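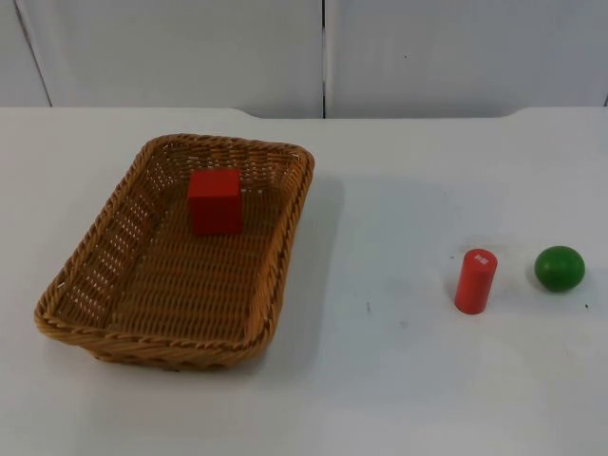
Gedura woven tray basket, rectangular, with sorting pieces in red and green.

Gedura Rectangular Tray Basket
Item no. 182-G
Supplier: Stukex

Overview

The Gedura is a low-access storage basket for shelves, tabletops and sideboards. It has a rectangular opening, rounded corners and a rolled, twisted rim that runs unbroken around the top. The walls flare outward from the floor. Sorting pieces are sold separately under item no. 74.

Construction

Base: flat, tightly woven, with a fine ribbed surface. Small items with a flat underside stand upright on it. Round items roll and should be stored in a pouch or a divider cup.
Walls: regular interlaced weave, more open in places. The gaps let air through and will also pass sand, crumbs and beads of small diameter. Use a liner for loose material.
Rim: thicker than the wall strands. The rim is the lifting point. Lift with both hands on opposite sides. Do not lift a loaded basket by the wall weave.
Color: light tan to honey brown. Shade varies within one basket and between production lots. Orders for matching sets should be placed together and marked "same lot" in the comment field.

Use

The basket is supplied for dry indoor storage: mail, napkins, craft supplies, wooden blocks, remote controls, small toys. It is not approved for direct contact with unwrapped food. It is not a carrier and has no handles.

Because of the flared walls, the rim takes up more shelf space than the base. Measure the shelf at rim height. Allow 15 mm of clearance on each side if the basket will be pulled out regularly. Empty baskets of the same size nest. Stacking loaded baskets rim to base is not recommended, as the base of the upper basket drops inside the rim of the lower one.

For sorting exercises at home or in the classroom, place the basket on a plain light surface and leave open space beside it for the pieces still to be sorted. The cube, cylinder and ball in the Bekura sorting line can be used with this basket. Small pieces must be kept away from children under three.

Care

Remove dust with a soft brush or the brush attachment of a vacuum cleaner, working along the strands. Wipe with a damp cloth and a mild soap solution if needed. Do not soak. Air dry upside down on a rack, away from radiators. Wash water must not exceed 30 °C. Loose strand ends can be trimmed flush with side cutters; do not pull them.

Ordering and returns

Single baskets ship flat side down in a carton. Multiples ship nested, with paper between the layers. Unused baskets can be returned within 30 days. Shade variation is not treated as a defect. Broken rim strands are, and will be replaced on receipt of a photo showing the damage and the lot label.

Lot label position: underside of base, short side.

Trade inquiries: Zuzana Hrubý
Spare liners and replacement labels: Balthasar Bühler

Page last revised 29/04/2018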